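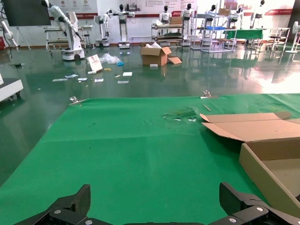
When should the mat and the floor be checked, before the shift or after it?
Before every shift, and again any time somebody new takes over the station. The person starting work signs the sheet, even if the last person swears it was done.

I'm Seema, and I look after the bench rules for the Posasness packing cells. This section covers station prep — arm motion comes in the next one.

1. Press the e-stop before you reach over the mat. Pausing the program doesn't count! I don't care how quick the reach is.
2. Run your palm over the mat. Flatten any creases you can, and write up rips or scuffs on the sheet. A fingertip can catch a lifted edge, and then you'll spend your morning chasing a force alarm that has nothing to do with the box.
3. Tug each mat clip. If one slides, reseat it.
4. Clear loose bits off the mat: sticks, plastic, tape ends.
5. Sweep the walkway. Paper on a glossy floor is slippery, and bags love to wrap around casters (ask Emerson Pacheco about his cart).

Note: Flaps go fully open before the first cycle. Half-open flaps spring back, and the planner has no idea they moved.

6. Set the speed cap to 23 percent for the first run with any new box size. Once you've had a clean run, you can go up to 45. Please don't go past that with a person inside the tape. 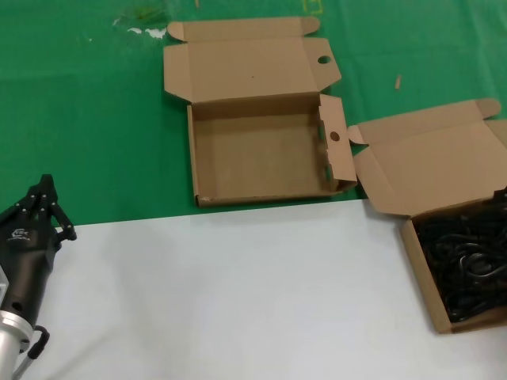
7. Keep cables in their own box, coiled if you can manage it, and well away from the one you're picking into. I used to let people share one box for everything, and we lost a connector that way — never again.
8. Check the wrist cable by hand. You want enough slack for a full turn of the wrist and no more.

Caution: Never free a snagged finger by pulling on it. Hit the e-stop, open the hand from the Hustora panel, and lift the item away.

Sheets go in the Caldeira binder by the door. The old form, the one without a line for clips, stopped being valid on 10 February 2023, so toss any you still have.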